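About Namboodiri

Namboodiri supplies replacement seals and gaskets for domestic and catering dishwashers. 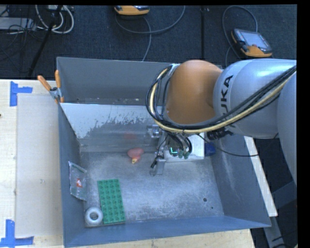

What we supply

Door seals, sump gaskets and spray arm washers are kept in stock for 80 dishwasher models. Seals are cut to length or moulded at the corners, depending on the door type. Lengths are accurate to within 2 mm. Food-grade silicone is standard; EPDM is available on request.

Ordering

Orders received by 3 pm leave the same working day. Please quote the model number from the door edge, as the serial number does not identify the seal. The minimum trade order is 3 items.

Company

The firm was set up by Filipa Matos, who remains technical manager. Trade customers in the north are served through our distributor, Molow. The office closes for stocktaking in the last week of December.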